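Reupholstering Dining Chair Seats: Your Questions, My Answers

214 shares | 38 comments

I've been covering chair seats for a long while now, first my own and then everybody else's, and the same questions keep landing in my inbox. So I finally sat down one Monday with a pot of coffee and typed up the answers. If yours isn't in the list, leave it in the comments and I'll get to it (I'm slow, but I do read them all).

Do I have to be able to sew?

Nope! If your chair has a drop-in seat, the kind that lifts out of the chair once you undo a few screws from underneath, there isn't a stitch in the whole job. You need a staple gun, scissors, a flathead screwdriver and some patience at the corners. I can barely hem a curtain and I've done 14 of these seats so far.

If the padding is built right onto the chair frame, with piping or buttons, that's a different animal. I'd do a few drop-ins first and come back to it.

How much fabric should I buy?

Measure your seat across the widest part and front to back, then add 6 inches to both numbers. That gives you three inches to wrap on each side, plenty for a normal thickness of foam. If you're going thicker, add more.

For most dining seats you can get two out of one cut across the width of an upholstery bolt. A big pattern changes all that. When I did the Lenance set (that's what I call the chairs I bought from the Lenance estate sale, six of them, all wobbly) I picked a print with huge birds on it and wanted a bird in the middle of every seat. I ended up buying almost double. I love those birds, but wow.

Can I use regular quilting cotton?

You can, and it'll look sweet for a few months. Then somebody in jeans will sit on it every night and it'll go thin at the front edge. If you've got your heart set on a cotton print, put it on a chair that mostly sits in a hallway, or iron a layer of fusible interfacing on the back first. My sister-in-law's friend Rhiannon Watkins did hers that way and they're holding up fine.

For everyday chairs look for canvas, duck cloth, twill or anything sold as upholstery weight. Check the remnant bin before you check the bolts. I have a Skokholm stripe in my kitchen that was a leftover end, and I get more compliments on it than on anything I paid full price for.

Do I need to take the old fabric off?

I always do, and I always wish there was less of it. One of my chairs had four layers, going back to a scratchy gold thing I'm pretty sure was older than me. You can go straight over one layer if it's clean, flat and doesn't smell. More than that and the seat gets fat around the edges and won't drop back into the chair. Ask me how I know!

To get old staples out, wiggle the screwdriver under one side, lift, then pull with pliers. Wear glasses. Keep a jar next to you for the staples, or you'll be finding them with your bare feet all winter.

Save the old top piece if it comes off whole. It makes a perfectly good pattern once you've pressed it.

What foam should I get?

High density, one or two inches thick. The soft stuff feels lovely in the store and then you're sitting on wood by the holidays. Lay the seat board on top, trace around it with a marker, and cut with an electric carving knife if you own one. A long serrated bread knife does okay too, just go slow and don't press down.

Then cover the foam with a layer of batting. Please don't skip the batting! It rounds off the edges and hides any wobbly cutting, and it stops the fabric from sliding around on the foam while you're stapling.

How do you get the corners neat?

Corners are where everyone gets grumpy, me included. Here's the order I do things in now:

Staple the middle of all four sides first, one staple each, pulling snug.
Work out from the middle on each side, and stop a couple of inches before each corner.
Pull the point of the corner straight in toward the center of the board and staple it down.
Fold the two loose bits on either side into little pleats, tuck them flat, and staple those too.
Flip it over and look before you trim anything.

That last one has saved me so many times. Stripes especially will look dead straight from the back and then drift off like a bad haircut on the front.

If your corners are rounded, make lots of tiny pleats and keep them all on the underside. Idris Phillips, who taught the weekend class where I learned this, used to tell us to pull harder than we thought was polite. Still good advice.

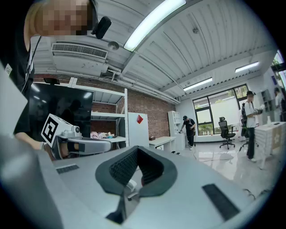
Which staple gun is best?

I started with a manual one and my hand gave out after the second chair. An electric one is worth borrowing or buying if you're doing a whole set. You don't need anything fancy or an air compressor. Use 3/8 inch staples for most seats. If they're standing up proud of the wood, give them a tap with a hammer and carry on.

If they bounce right off, you might have a very hard old board. Lean on the nose of the gun with your other hand and try again. (Keep that hand on top of the gun, well away from the business end.)

The seat won't fit back in the chair. Help?

Too much bulk on the sides, almost for sure. Take out the staples at the tightest spot, trim the batting so it stops at the bottom edge of the board and doesn't wrap underneath, and restaple. Also check that you haven't swapped seats. Old chairs were often fitted one by one, and seat number three may only like chair number three. I pencil a number on both before I take anything apart, a trick I picked up from Dilwyn Morgan after I'd mixed up a whole set.

Should I paint the chair first or cover the seat first?

Paint first, every time. Let it cure properly before you screw the seat back on, or the fabric will stick to the paint and you'll hear a horrible little ripping sound next time you take it out. I leave mine a full week.

Do I need that black fabric on the bottom?

It's called dust cover or cambric, and no, you don't need it. It does hide the raw edges and catches crumbs of old foam, so I put it on any chair I'm giving away. Fold the edges under and staple. Takes five minutes.

How do I keep them clean?

Vacuum with the brush end, blot spills right away, and don't scrub. A fabric protector spray helps if you've got kids or red wine in the house. Test it on a scrap first. My Brudholm linen went a shade darker and stayed that way, and now it's just a darker chair.

What about vinyl?

Great for little kids, a pain at the corners. Warm it up with a hair dryer so it stretches, and don't staple anywhere it'll show, since the holes are there forever.

I'm doing an Eynon-style bench next, long seat, no middle seam, so if you've wrestled one of those please tell me how it went before I cut into the good fabric.

38 comments | Share this | 214 shares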